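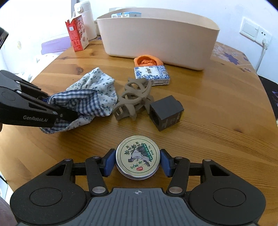

Lejla Lazarević asked me whether mugwort balm goes off if the tin lives out on a table instead of in a drawer, and whether one tin really lasts. Good question, and I get it a lot! I keep mine out, away from the radiator, and the lid goes back on every time (I'm strict about that bit). One tin gets me through 3 months, but I only use a dab on my knuckles at bedtime.

So, the tin. It's small and round with a silver rim and a cream lid, and the lid has the name on it, 艾草膏, under a seated figure and some leafy green plants. I love that little drawing. It's small enough to ride in a coat pocket, and I've packed it next to a hair clip and a folded cloth plenty of times.

The smell is herby and fairly strong when you first open it. Try a bit on your wrist before you go all in, and skip it if your skin is broken or sore.

Item 1262 in the Zastholm shop. Limit of 2 per order until the next box comes in, sorry! Orders placed before noon go out the same day.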